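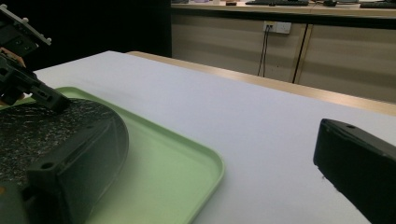

浅绿色塑料托盘,白桌面上用。

桌上小东西收纳,几条随手记的

先说托盘。带边的就行,圆角最好擦。平板那种别买,一碰东西全滚地上。我这边换过好几个,Piron的太深,手伸进去不方便,Salo的浅一点,留下了。颜色挑浅的,掉颗小螺丝、一粒米都看得见。深色托盘找东西找到眼花。

白桌面怎么保养
白色的真不经脏。茶渍当天擦,隔夜就难了。温水加2滴洗洁精,软布,打圈擦,再用清水布过一遍。还有印子的话小苏打调成糊,敷10分钟,别使劲搓,哑光面搓亮了就回不去了。钢丝球不要碰!魔术擦也少用,同一个地方用多了会发亮。

木色封边那一圈单独说。怕水,尤其接缝。擦完桌子顺手用干布沿边走一遍,几秒钟的事。起翘了别撕,垫张烘焙纸,熨斗低温压一压,趁热拿布按住,凉了再松手。胶太老就不行了,得重新上胶,用Mok那种小支的白胶够了,挤多了溢出来很难看,马上拿湿布擦掉。

托盘里放什么
每天都要拿的。钥匙、剪刀、笔、胶带。一个托盘最多分3类,再多就变杂物盘了(我家那个十二月份就是这样,电池跟橡皮筋缠一块,收了一晚上)。不常用的进抽屉。

想分格的,小纸盒剪矮了放进去就好,不用买隔板。盒子底下贴点双面胶,不会跑。

托盘打滑
桌面光,托盘底也光,一推就走。底下四角贴4个小硅胶垫,搞定。没有就剪一块防滑垫,比托盘小一圈,不露出来。贴之前底要擦干净,有油贴不住,我头一回就没擦,两天掉光。

塑料托盘怎么洗
不要用开水烫,会变形,薄的尤其。温水泡一会,旧牙刷刷边沿内侧那条缝,灰全在那。有油就多泡会儿。洗完立着晾,别平放,水积在角上会留白印。白印用一点白醋擦掉,在冲一遍就没味了。晒太阳也不要太久,浅色的容易发黄发脆。

做手工或者修东西的时候
托盘直接拿来接零件。拆一步放一步,按顺序从左往右摆,装的时候反过来。太小的零件用纸胶带粘在盘底,旁边写个字。喷胶、喷漆别在托盘里弄,洗不掉的,垫报纸。

对了上次有人问Horkivcombe那款带盖的,盖子扣得太紧,每次开都要两只手,放桌上天天用嫌烦,收季节性的东西倒可以。

下次写抽屉,先这样。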